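**Hustolum 502 Paper Cup, single wall**

Item group: Disposable drinkware
Page updated: Feb 19, 2025

The Hustolum 502 is a plain paper cup for coffee, tea and water. It is made for offices, waiting rooms, church halls and small counters that go through a steady number of cups and don't need a printed logo. It replaces the older Ellance cup, which we stopped carrying when the last cartons sold.

## Specifications

| | |
|---|---|
| Wall | Single |
| Lining | Water-based coating, inside only |
| Rim | Rolled |
| Base | Recessed, heat sealed |
| Cups per sleeve | 36 |
| Sleeves per carton | 28 |
| Lid | Szulc flat lid or Szulc sip lid, sold separately |
| Storage | Dry, indoors, off the floor |

## Hot and cold drinks

The cup takes drinks straight from a brewer or an urn. Because the wall is a single layer, the outside gets warm quickly. For drinks that will be carried any distance, use a sleeve or move up to the double wall cup in the same range. Doubling cups works, but it costs more than a sleeve.

Cold drinks are fine for a normal sitting. Iced drinks left for several hours will soften the base seam. The cup should not go in a microwave or an oven, and it is not meant to be washed.

## Lids

Both Szulc lids press on and should seat with a light click all the way around. If one side keeps lifting, check that the rim isn't dented. Lids from other makers may look right and still leak at the side seam, where the rim is slightly thicker. We take back unopened lids that were ordered by mistake, but not opened sleeves.

## Dispensers

The cup fits the Zusex wall dispenser, both the pull-down and the gravity type. Load cups with the rim facing down and leave the last few out if the tube is full. A tube packed too tight will drop two cups at a time. Adjust the collar tabs one notch before calling us about it.

Customers with older spring dispensers should ask for a sample sleeve first. Spring tension varies a lot, and a strong spring can crease the rim.
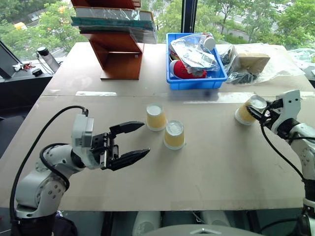

*Paper cup with a white rim and a yellow-tan side band.*

## Ordering

Cartons ship whole. Single sleeves can be picked up at the front counter but are not shipped. Orders of more than 3,000 cups go by pallet freight and need someone on site to sign. Standing orders can be changed or paused up to two working days before they ship.

The carton price holds through the end of March. For samples, lid questions or a quote on mixed cartons, write to Lucrezia Mazza at the order desk and include your account number.

**Related items:** Szulc flat lid, Szulc sip lid, Zusex wall dispenser, Hustolum double wall cup, plain cup sleeves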